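About Us

Loltska is a small language school in the town of Brerkach. We teach everyday English and everyday German to adults who already have a job, a family and not much free time. Our rooms are on the upper floor of the old Shahbazi bakery, over the stationery shop. The sign at the street door still says Shahbazi, so please do not walk past it.

The school started with one evening course and 5 students. In the first winter we had only one room, and the lessons were held with coats on. Now we have 42 courses in the year, in the morning, at lunch and in the evening. Since the opening, 1,663 people have finished a course with us. Some of them came back for the next level, and some came back only to drink coffee, and they are also welcome.

How we teach

We speak from the first lesson. Grammar is explained when the group needs it, in short parts, and then we go back to speaking. Every group has 2 teachers who share the week between them, so that the students become used to different voices and accents. Our teachers learned their languages as adults, like our students, and they remember well which things are difficult.

We do not give marks. At the end of each level the student has a conversation of half an hour with a teacher from another group, and afterwards gets a written page with advice. For those who need a certificate for the employer, we prepare one on request. 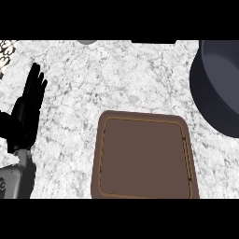 Shirin, from the Tuesday evening group, wrote to us that she had been afraid of the telephone for years, and that after the spring course she called the tax office by herself and understood almost everything. She also asked for more homework, and the rest of her group has not yet forgiven her.

Courses for companies

We also go to workplaces. Our longest partner is Kitex, a textile company at the edge of Brerkach, where we teach before the early shift. For such courses we first visit the place and listen to how people talk there, and we write the material ourselves. A person who works in a warehouse needs other words than a person who answers letters.

Prices and places

The price of a course includes the book and the copies. If you lose your job during a course, you can finish it without paying the rest. You can try one lesson for free in any group where there is a free chair.

Registration for the summer courses opens on 06/05/2026. Please come in person if you can, as we like to talk a little before we suggest a level. The office is open every weekday afternoon, and the bell is the upper one.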